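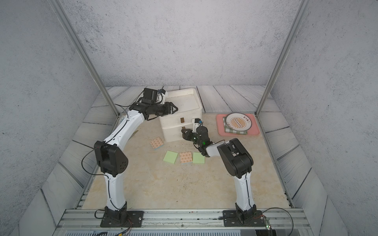 The Forkimell kit at the desk-tidying bench in Wosness.

Anyone who has longed to pay 3,905 euros to have their sticky notes put away can now do so. Howlader has opened orders for Forkimell, a two-armed bench kit aimed at colleges, small labs and, in the words of its sales sheet, "the ambitious spare room".

The money buys a pair of arms, the rail they bolt to, a camera for each wrist and a starter set of tasks. The table is extra. So is the crockery, although the manual takes a keen interest in where you put it.

Desk tidying is the task Howlader most wants people to see. One arm works at the storage box while the other deals with the drawer and the paper pads. It sounds like something a bored eight-year-old could manage, and product lead Borghild Berge does not argue.

"An eight-year-old would be quicker," she said. "An eight-year-old would also wander off."

Drawers, she added, took up most of the spring. The handle is small, the front likes to stick, and an arm that pulls too hard brings the whole cabinet along for the ride.

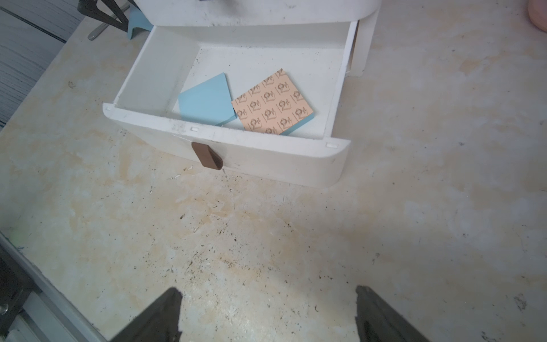

Pads were the other headache. They are flat and light and prone to sliding over one another, and early versions of the software were happy to pick up two and call it one. Howlader says the current release was trained on over 3,000 recorded runs, many of them steered by Vidar Fjeld, who is understood to have gone off stationery.

Buyers get a 2-year warranty on the arms. The gripper fingers are treated as wearing parts, like windscreen wipers, and a spare set is promised with every kit.

Not everyone is reaching for a credit card. Abilio Moya, who teaches control systems at Weltuvbridge and had a kit on loan, liked the arms and was less fond of the cabling. He spent his first afternoon persuading a loop of it to stay out of the way. He also found the set-up guide "confident for its length", which is 5 pages.
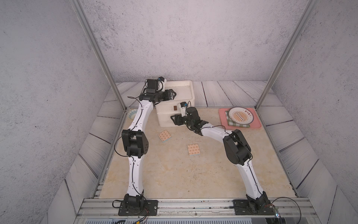 Both arms at the white box, with the tray set to the right.

Moya has asked to keep the loan kit until December all the same. Howlader has agreed, provided he sends back his notes on the guide.

Orders placed now should ship in the new year. A folding task is planned as a free update, starting with napkins. Shirts, said Berge, are "a conversation for another budget".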